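3.2 Segmenting two-handed garment demonstrations

The planner described in Section 3.1 expects each demonstration to arrive as a sequence of labelled phases: approach, grasp, carry, spread, release. Hand labelling was workable for the first 39 recordings and became the main bottleneck after that. We therefore wrote a segmentation tool, Clokell, which proposes phase boundaries from the finger width and wrist pose of both grippers and leaves the operator to accept or move them.

Clokell runs in two passes. The first pass looks only at finger width. A boundary is proposed wherever the width settles after a closing motion or begins to grow after a settled period. On rigid objects this pass is nearly enough. On cloth it is not, as a thin folded layer lets the fingers close almost fully, and the width signal for a good grasp looks much like the signal for a miss. The second pass uses the wrist camera view. A small classifier, trained on 400 labelled crops taken from between the finger pads, decides whether fabric is held, and the result is used to keep or reject each grasp proposed by the first pass.

Dark garments on a bed are a hard case for the second pass. The bedding is itself soft, quilted and printed, and a crop that misses the garment by a small margin still contains fabric. Figure 4 gives two views from the bedroom set.
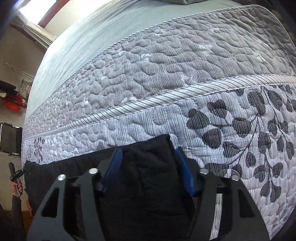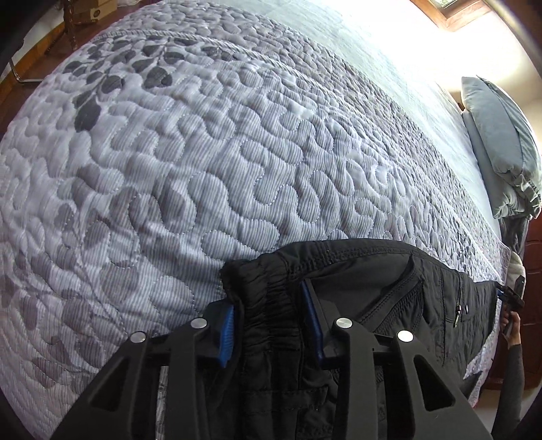 Figure 4. Wrist camera views from the bedroom set, with black fabric between the blue fingers and patterned quilting nearby. In the second view the section between the pads is the gathered waistband of a pair of trousers, and the other gripper is at the far right.

Ivana Herrera
Research Engineer, Perception and Tooling, Baver Robotics Group

The early classifier, trained on table-top data only, accepted any crop with strong local texture. Quilting stitches were enough to trigger it. We made two changes. First, the crop is now split into an inner region between the pads and an outer ring, and the network receives both. A held garment tends to differ from the ring in colour or texture, while bare bedding does not. Second, we added 200 negative crops in which the fingers were closed on nothing above a patterned surface. The elastic part of a waistband remains difficult — its puckers resemble quilting at low resolution — and we keep these crops at full size.

The two grippers are segmented separately and then joined. Each stream has its own clock, and the offset is estimated once per recording from a short tap of the two tools at the start. A carry phase is marked as shared only if both streams report a hold at the same time. If one stream loses its hold for fewer than six video frames, Clokell bridges the gap and flags it for review. Longer gaps end the phase. This rule is simple and was chosen by Mirta Arancibia after comparing it with a learned alternative that gave similar boundaries and was harder to debug.

We tested the tool on 278 recordings that had not been used for training. Proposed boundaries were compared with those set by an operator who could not see the proposals. Agreement was best for release and worst for the start of spread, where operators also differed among themselves. Most rejected proposals came from views in which the second gripper entered near the margin of the fisheye image and its finger pads were mostly hidden by cloth. The classifier does not use that view of the partner tool at present, although the planner does.

Accepted segments are written to the Ullis format and passed to the planner without further smoothing. Camera calibration for the wide-angle lens is covered in Section 3.3.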